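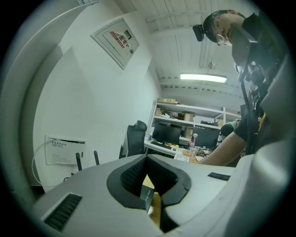 *Wrist view, Tilovus handheld, V-notch with the textured pads, stock lens.*

**mrk_pad** — Comparing the Tilovus handheld with the Steinbach one for grasp recording. Grip is fine on both. My problem is the view: the gray body takes up the bottom of every shot, and the lens pulls in the ceiling light as well. Has anyone tilted the mount?

**fudia_user** — Yes, 12 degrees down on a printed wedge. It clears most of the ceiling. Redo the intrinsics if you touch the focus ring.

**lowtorque** — I wouldn't tilt it. The wide view is what keeps tracking alive near a blank white wall. With mine at 20 degrees I lost pose twice in one session.

**fudia_user** — 20 is a lot. What exposure?

**lowtorque** — Auto.

**mrk_pad** — Mine is on auto too, and the light fixture is blown out. I'll lock it first and leave the angle alone.

**kest** — Check the pads while you're at it. On the Steinbach, ours glazed over in 2 weeks. Iltora sells a softer set, but it shifts the closing width by 2 mm.

**lowtorque** — Then re-zero the encoder. Still no tilt.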